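Ticket: Right gripper drops out when cable is flexed
Opened by: Marisa Pagano
Assigned to: Henryk Bednarek
Status: Open

18th June - Pagano
Comparing the Vondine and Turnari hand-held pairs on soft items. With the Vondine pair the right side lost its position signal on 2 of 20 cap pickups. Left side fine. Turnari pair ran 20 with no dropouts.

Bednarek
Does it follow the gripper or the cable? Please swap the cables left to right and repeat.

Pagano
Swapped. Fault moved to the left, so it's the cable. Wiggling it near the wrist brings the fault on. Colour of the status light doesn't change when it happens.

Bednarek
Ordered a spare from Brokgate. Until it arrives, leave more slack at the wrist and log any dropout with the trial number. Don't centre the plates again - that would spoil the comparison.
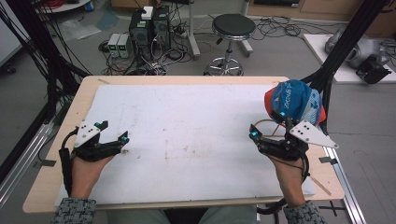 Cap in the right gripper, cable looped beside the wrist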